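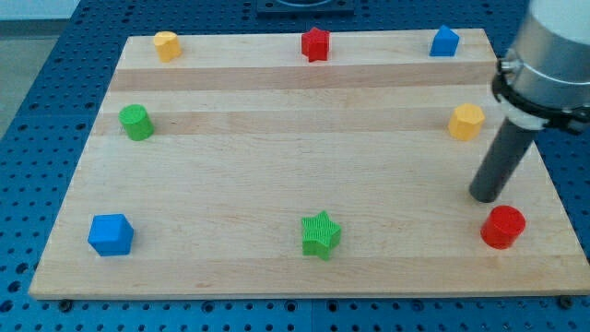
What's the best kind of board for a shape sorting game? A flat one with enough weight that it stays put when a kid leans on it.

That's where I ended up for my project, anyway. I called the game Furnby, and the idea is simple — you set the little plastic blocks out along the edges of a wooden board, leave the middle free, and players take turns moving a piece into the center by shape or by color. My favorite is the red star, though the yellow and blue ones got picked more when I tried it with my cousins!

I made 2 versions of the rules. The first one scored up to 100 points and it dragged on forever (my cousins wandered off to get snacks). The second has no points at all, just a pattern to copy, and I like it so much better. If I do this again in October I want to try a smaller board, and maybe a cloth bag to draw the shapes from.

Related projects
Workel: a word wheel for beginners
Lindano folding stool
Wysocka marble run, part 2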